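# Gear placement task: setup and run procedure

Applies to the Clernura bench, weeks 2 and 3 of the manipulation unit. Finish the homing exercise first. Log every run, including aborted ones.

## Setup

1. Lay the black mat on the white table and square it to the table edge.
2. Place the plate on the mat with the posts facing up.
3. Lay the loose gears flat, on either side of the plate. Keep them clear of each other so the gripper can close on one at a time.
4. Load the `kosus_gears` profile and set speed to 40 percent.

## Run

The arm picks a gear, lifts it above the post height, moves over the plate and lowers it onto a free post. Order is up to the team, but it must be written in the log before the run starts. 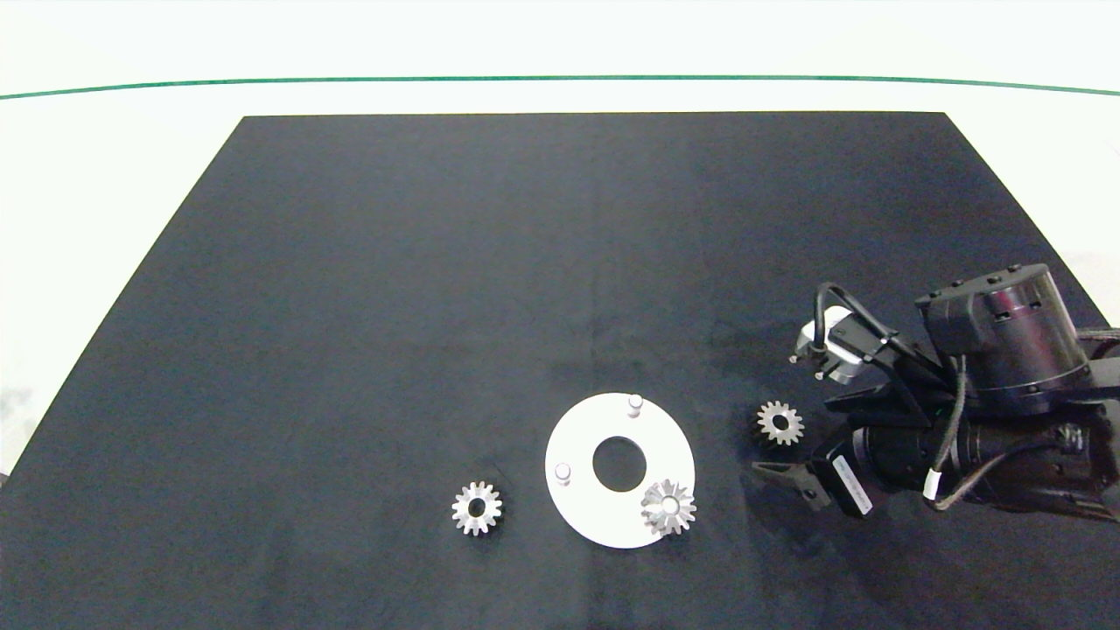
Teeth cause most of the trouble. If a gear goes down at the wrong angle it rides up on its neighbor and stops short of the plate. Back off 2 mm, rotate the wrist 12 degrees and lower again. Don't raise the force limit to push it through.

After the last gear, open the fingers fully before retracting. A finger that drags on a tooth will pull the gear back off its post.

## Log entry

Record the team name, profile, gear order, number of retries and final result. Save the file to the Burico folder before the next team takes the bench.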